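4. Recording the word-building task

By now you've got both arms homed and the leader handles talking to Skekari. If you skipped section 3, go back and do it, I'll wait. This is the fun one: you drive the arms, the robot spells a word, and Skekari saves every joint angle and camera image along the way so the model has something to learn from.

What you need: the wooden letter tray, a handful of letter tiles, and a word list. I keep mine in a plain text file, one word per line, all lowercase to match the tiles. Start with short words. Three or four letters is plenty until your hands get used to the handles (mine took a whole afternoon!).

4.1 Before you press record

1. Open the Skekari recorder on the laptop and pick the task called "spell_tray".

2. Type the target word exactly as it should end up on the tray. This text gets saved with the episode, and a typo here is a real pain to find later. I once trained on a whole batch of "botle" and wondered why the thing couldn't spell.

3. Lay the tray on the table within reach of both grippers. Turn it a little between episodes. If it always sits dead straight, the model will only ever learn dead straight.

4. Scatter the tiles you need face up, with gaps wide enough for a fingertip to get in on each side.

5. Check that both grippers open all the way when you let go of the triggers.

Caution: Keep your own hands off the table once the arms are live. If a tile needs moving, hit Pause first.

4.2 Recording an episode

1. Press the left pedal. You'll hear one beep.

2. Pick up the first letter and set it at the left end of the tray. Go slower than feels natural, and come straight down onto the tile so it doesn't skid.

3. Carry on left to right, one tile at a time. You can use either arm, but don't cross them. If a letter is on the wrong side, pass it over near the middle.

4. While one arm is placing, let the other one wait with its fingers open. Squeezing the trigger out of nerves gets recorded too!
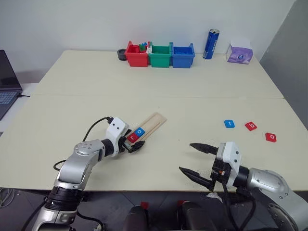 Clindeck Manipulation Lab, Teleoperation Team

With "ro" on the tray and a "t", a "b" and another "o" still out on the table, you're partway through "robot". Two o's means it doesn't matter which one you grab first, so please mix it up. Same goes for arm choice wherever both can reach.

5. When the last letter is down, back both arms away and hold still until you hear the second beep.

6. Press the right pedal to save, or hold it down to throw the episode away.

Note: A small fumble is fine to keep. If you drop a tile and pick it up again cleanly, save it, I like having those. If a tile goes on the floor, throw the episode away and start over.

4.3 How many do I need?

Our current set has 565 saved episodes over 56 words, and we're heading for 1000. Do no more than 8 in a row before you take a break, your wrists will thank you. Rawiri Lockyer keeps the word list, so ask him before adding new ones.

Next up is section 5, trimming and labeling.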